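Notes for coffee talk, 26th October. 20 mins plus questions. Water on lectern!!

Start straight in, no thank yous. Ask for hands up: who had a coffee before coming tonight. Who had two. Leave it a second.

Then: the talk is about the coffee houses and coffee stalls of one small port town and what happened to them. Town = Plulimard. Say it slowly, they will want to write it down.

Opening bit. 1875, first licence we can find for a stall on the quay. Sold coffee and bread to the men unloading. Open before light, shut by noon. Coffee was boiled in a big pot with the grounds left in, so you waited for it to settle or you chewed it. Read out the licence here (yellow sheet). Skip the second half if they look cold, the hall heating is hopeless.

Chicory. Don't get stuck on chicory. Last time I lost ten mintues. Just say: cheaper, darker, bitter, most people drank it mixed and plenty liked it better.

Then the Kırmızıgül. Dot under nothing on the first i's, practise saying it beforehand. Opened by a family who came in by ship and stayed. Small cups, sugar cooked in with the coffee, you had to say how sweet when you ordered. Locals were sniffy for one winter then couldn't get a seat. Rent book shows 131 paid for the front room, and the back room went later when the sailmaker gave up. Back room is where the card games were, and the choir, and the dock union before it had an office.

Pause. Ask if anyone's grandparents talk about a place like that.
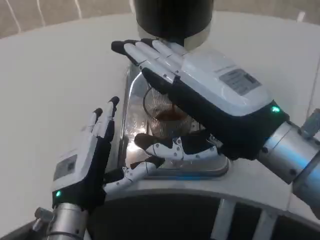 Price of a cup. People always ask so get in first. Stayed the same for years on end, then doubled in one go, and there was a proper row. Letter in the paper calling it robbery. Read the letter, do the voice. Next week's reply from the owners is better, read that too if there's time: beans, coal, sugar, breakages, in that order.

Breakages! Order book has 200 cups bought in one December. Best guess is a bad party. Don't say more than that, we don't know.

Grodiver next. Roasters, top of the hill, you could smell it from the school. Sold to all the cafes and killed off home roasting in town. Mention the roasting pans people kept on the wall after, my aunt had one with keys in it. Blend was called Dralovora, came in a tin, same tin kept nails in every shed I was ever in. Pass the tin round. GET THE TIN BACK.

Decline. Only 2 of the old places left by the time the ferry stopped. Keep it short, not too gloomy. Instant, telly, the new road taking folk elsewhere. Stools sold off.

Now: new ones opening along the quay. Nicer cups, worse chairs. People sitting alone more, is that fair? Put it to the room, let them argue a bit, somebody will.

Questions likely:
- was it any good. Probably not, by our taste. Very strong and stewed.
- did women go in. Stalls yes, from the start. Cafes later and mostly afternoons. Choir nights mixed. Check the blue folder for the date, I keep getting it wrong.
- where did the beans come from. Off the boats, various, the ledgers just say "bags".

End on the choir song if the piano's unlocked. If not just read the frist verse and sit down. Collect yellow sheet.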